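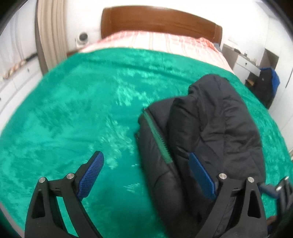
Duvet too hot, sheet too cold – what do you all use in summer?

Posted by Helmi Mäkelä
Thursday, July 21, 2022

Top floor flat, faces west, bedroom was 31 degrees when I went up last night. Window open, door open, still awful. Duvet is a 10.5 tog which I know is daft for July but it's the only one we have. Tried just a sheet and then woke up freezing before it got light, feet like ice. So back on with the duvet, boiling again within minutes.

Do I buy a summer duvet? Saw a Losano one for £40, which seems a lot for something I'd use a few weeks a year. Or is there a cheaper way of doing it? Double bed, two of us, and he is always hot and I am always cold, so that doesn't help. Also storage is tight, one cupboard and it's full of hoover.

Don't say get a fan. Have a fan. It's loud and it gives me a stiff neck.

Thanks in advance

5 replies hidden, showing most helpful first

skorkero
Member, 2,000 posts

Layers. Same as clothes really. Flat sheet on top of you, then one blanket folded over at the foot of the bed so you can grab it at four in the morning without properly waking up. Has to be a blanket you can reach with your feet, that's the whole trick of it.

Cotton for the sheet, not polycotton. Polycotton goes clammy. Check the label because shops will put "cotton rich" on the front in big letters and it's half polyester when you turn the packet over. Old ones that have been washed to death are best, have a look round the charity shops or ask your mum.

For the blanket I'd go cellular, the kind with holes they have in hospitals. Fleece is lovely in May but by now you'll hate it, it holds the heat and goes staticky. If fleece is what you've got then just keep it below the knee.

Hot/cold couple – two single covers. We did this 6 years ago and wouldn't go back. Looks a bit odd when you make the bed, throw something over the top and it's fine. You can get two single 4.5 togs for less than one decent double if you wait for the sales, and they'll both fit in an ordinary washing machine, which a double often won't.

Storage, put the winter one flat between the matress and the base. Sounds mad, you can't feel it. Only if your base is solid though. With slats you want the air getting through or you'll end up with mould.

And shut the window in the daytime! Curtains too. Open everything up once it's cooler outside than in. West facing you'll be getting all the sun from teatime on, so curtains closed from lunch.

manninen_b
Member

Empty duvet cover. Just take the duvet out and sleep under the cover. Free.

Had a 4.5 tog, didn't like it, too light and it slid off the bed every night.

Skasum Sue
New member

agree with the empty cover but it does twist round you something terrible if you turn over a lot. I put a few stitches through the middle of mine to hold the two layers together, big loose ones, then pull them out in autumn. takes no time

also have a luke warm shower before bed not a cold one. cold one wakes you up and you feel hotter after, well I do anyway

re the cold feet, socks?? my husband laughed at me but I sleep with just a sheet and bed socks and its perfect. kick them off if you get hot

Helmi Mäkelä
Original poster

Thank you all. Going to try the empty cover tonight as it costs nothing, and will look at two singles when the sales are on. Base is slats so duvet is going on top of the wardrobe for now. Not sure about socks but will report back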